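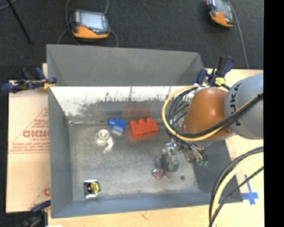 Unit 5: Wear on working surfaces

Wear is the slow loss or movement of material where one surface rubs against another. Most of it happens a little at a time, and the early signs are easy to read with the naked eye. Fine scratches usually mean light, repeated contact, while ragged, darker marks point to something harder or heavier. Both can turn up on one object: the grey metal bin has fine scratches across its floor, but the scuffed band at the foot of its back panel carries much rougher marks. When you look at a worn part, sketch where the marks lie before you try to say what made them.

Three kinds of wear come up in this course.

Abrasive wear: hard grains or a rough surface cut into a softer one. Grit in a hinge is the usual case.

Adhesive wear: two clean metals press together, stick at the high points and tear as they move. Oil or grease keeps them apart.

Corrosive wear: a surface film forms, is rubbed away and forms again. Damp air is enough to start it on plain steel.

Worked case - the Trorkard chute

The feed chute at the Trorkard works was lined with mild steel and carried dry gravel. The plate was 20 mm thick when new and was changed after 860 hours, by which time the lower bend had worn through. The upper half had hardly been touched. Gravel struck the bend at a steep angle and slid along the upper half at a shallow one, so the damage was of two types and needed two answers. The Rarkum site had the same chute but fitted a rubber pad at the bend, and ran for over 600 hours more before a change.

Before the next session

Read the section on hardness in the course reader. Bring one worn household item, such as an old key or a tap washer, and a short note on which kind of wear you think it shows. Sharing an item is fine - the notes must be your own.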